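How to Set Up Online Table Bookings for a Small Restaurant

Updated 2023-08-12 by Blažena Trnka

You can move your bookings off the paper diary in one afternoon. These steps were written with Jerano in mind, but most booking systems use similar menus.

1. Draw your floor plan. Open Settings, then Tables, and add each table with the number your servers already use. Mark which ones can be pushed together.

2. Set your seating times. A two-hour slot suits dinner in most places. Lunch can be shorter. Leave a gap between slots so the table can be cleared and reset.

3. Limit arrivals. Under Pacing, enter the most guests your kitchen can take every 15 minutes. Start low – you can raise it after a week or two.

4. Block your closed dates. Do December first. Holiday parties book early, and a single open date on the 31st can fill up before you have decided on a menu.

5. Write the confirmation message. Include the address, parking, how long you hold a late table, and a link to cancel.

6. Copy over existing bookings. Enter them by hand and have a second person check them against the diary.

7. Add the button to your website. Paste the code from the Share page near the top of your home page, then make a test booking from your phone.

Keep the paper diary by the phone for the first two weeks. If the same booking shows up twice, delete the one without an email address. 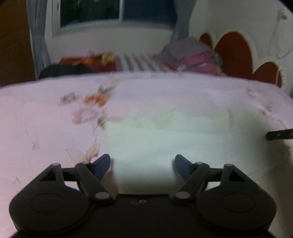 Gripper with open jaws over a pale pink sheet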